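3 min read
Print | E-mail

Filling the Seats: Our Student Film Premiere at the Briltodham

For our media project we put on a premiere of Morikawa, the short drama our class finished in January. The Briltodham has 200 seats and we wanted people in all of them!

We made the posters ourselves and sent invitations to every school in the district (plus a few local reporters, who really came). Our trailer got 2,172 views before opening night, way more than we'd hoped for.
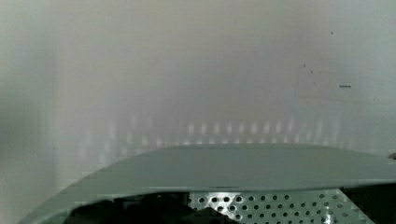
Pale gray, with a darker strip down the left.

Doors opened at 6 p.m. and the line already went past the box office. Zuketti, a student band, played in the lobby, and Fleltik, the bakery next door, gave us a great price on snacks. We sold nearly 200 tickets. The talk with the cast ran long because the audience kept asking about the ending, and we loved every minute of it.

Next time we'd test the sound earlier. The first 3 minutes were too quiet and we had to start the film over. The survey forms also needed pencils, so we only got answers from the front rows.

This site uses cookies. Accept | Settings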